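The Stekari Liso has been given a facelift, and for once the word is doing honest work: the face has been lifted, by the width of a thumb, and almost everything behind it has been left alone. The little two-door coupe goes back on sale in April with new headlights, a new steering wheel and a price that has moved a good deal further than the bumper did.

Stekari showed the car to owners and a handful of reporters this week in the old tram shed it uses for such things. Coffee was served at 8 a.m. and the cover came off an hour later, by which time most of the room had already looked underneath it.

The engine is carried over. So is the gearbox, a six-speed manual with a clutch heavy enough to count as leg day. Output stays at 300 horsepower, which was plenty when the Liso was new and is now what you get in a family crossover with a dog guard. Stekari's answer is that the car remains light, and it does. Some of that lightness used to come from leaving out the glove box, but the glove box is now standard.

"We asked customers what they wanted changed, and they told us not to touch it," said Marloes Kuipers, who runs the Liso program. "Then they sent us a list."

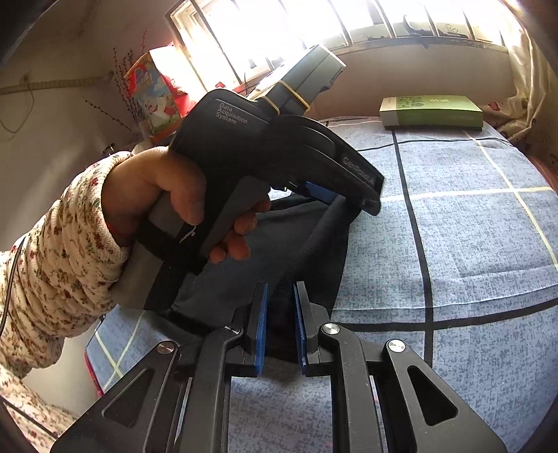
*Hand-held gripper, marked "Data Acquisition System."*

The list was long. At the top was the center screen, which in the outgoing car took so long to wake up that some owners had reached the highway before the radio found them. The new one comes from Goossens and starts with the ignition. It also brings back a real volume knob, an item Stekari removed four years ago in the name of progress and has now reintroduced in the name of progress.

Second was the noise. Above highway speed the old Liso had a whistle from the driver's window that forums had traced to the mirror, the seal, the door skin and, in one long thread, the moon. It was the seal. The new one is thicker, and owners of existing cars can have it fitted at a dealer for $58 a side, labor not included. Labor, according to one dealer at the event, is the part you'll remember.

Suspension changes are small but real. The rear springs are softer, the front anti-roll bar is stiffer, and the dampers have been retuned by Milan Smits, a former rally co-driver who joined Stekari last year and seems to have spent the winter on bad roads by choice. He says the car now turns in more cleanly and no longer hops over expansion joints. Passenger rides on the service road behind the shed back him up on the hopping. The turning in will have to wait until somebody hands over the keys. 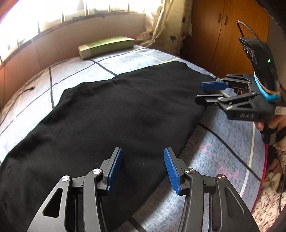
Then there is the cabin trim, where Stekari has been braver than anywhere else on the car. Leather is gone from the base model. In its place is a knitted fabric, offered in gray, rust or black, and the black is the one to think twice about. Stretched tight over a seat bolster it looks expensive. Let it go slack, though, and it will look a lot like a black sweater left lying on the bed, soft folds and all, and no bucket seat has ever been improved by that comparison. Fernanda Pinheiro, head of interiors, says the backing is bonded to the foam and won't creep. Leather is still available, as part of a package that also includes floor mats and a sense of having been steered.

The wheels are new too, and they are the best thing about the outside. The lamps are slimmer, with a light signature that Stekari calls "the brow" and everyone else at the unveiling called something different. A rear wiper remains unavailable.

None of this makes the Liso any younger than the Litelach S, which arrived last fall with a turbo, a hybrid system and a back seat for people who have knees. Ward Postma, who sells both brands from the same showroom, expects to shift more of the Litelach and to hear more about the Stekari. "The Liso buyer comes in four times before ordering," he said. "He brings a friend to explain it to."

Production will be held to 90 cars a month, the same as before, with the first 12 set aside for a launch edition in dark green. Those were spoken for before the cover came off. Frans Leemans of the owners' club confirmed he had put his name down for one, and that he hadn't yet told his wife, who was standing next to him.

Order books for the regular car open with the start of production. The old screen can't be upgraded.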